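Tumetia Classroom Simulator, one semester in

Our after-school robotics club has been running Tumetia since December, so I figure I've put in enough hours to say something useful about it. Quick background: I coach at Kincaid, we have one real arm (an old Bader that needs its cables wiggled before it'll wake up), and way more kids than arm. A simulator was the obvious fix, and I'd been putting it off because the last one we tried, Viscombe, ate two whole meetings just getting installed.

Tumetia went on 6 laptops in one afternoon! I was so ready for a fight and there wasn't one. The kids went straight for the block-packing starter, where you've got a black arm over a table, green-and-tan blocks standing on end, and a long shallow tray to put them in. You write the pick routine, hit run, and find out how wrong your angles are.
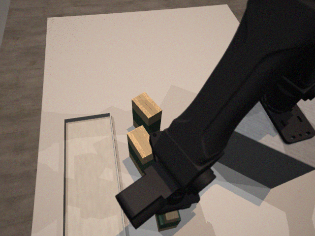
My favorite part is how forgiving it is of bad code. On the Bader, a wild move means somebody lunges for the stop button and I lose a year off my life. In Tumetia you hit reset and everything's back where it started, and the kids try stuff they'd never dare try on real hardware – elbow first, upside down, whatever. We logged 2,194 runs in the first stretch and I didn't have to replace a single part.

The lighting is better than I expected too. You get proper shadows on the tabletop, and that matters to my older group, who are trying to find blocks with a virtual camera. Their first detector got very confused by shadows, same as it does in our room, so they're learning the right lesson.
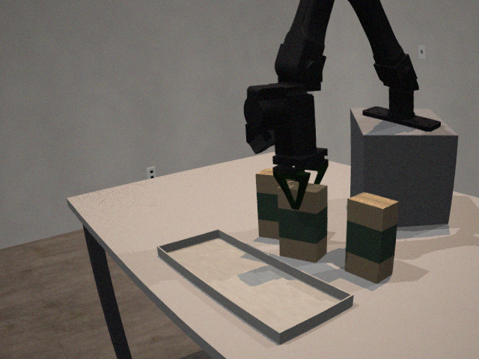 Now the gripes. Contact is a little too kind. A grip that holds all day in Tumetia will drop a block on the Bader, and you need to warn students about that early or there will be sulking. The friction setting is buried 5 menus deep and resets when you update (why??). The help pages are thin once you get past the starters, and our two oldest laptops get choppy if you leave shadows on.

Exporting code to the real arm mostly works. We had to swap the sign on one joint, which took us an embarrassing amount of time to spot.

Would I get it again? Yep, already renewed. If you have a single arm and a line of kids waiting for it, this is a really good way to spend club money. Just turn the friction down before anybody writes a line of code, and check it again after every update.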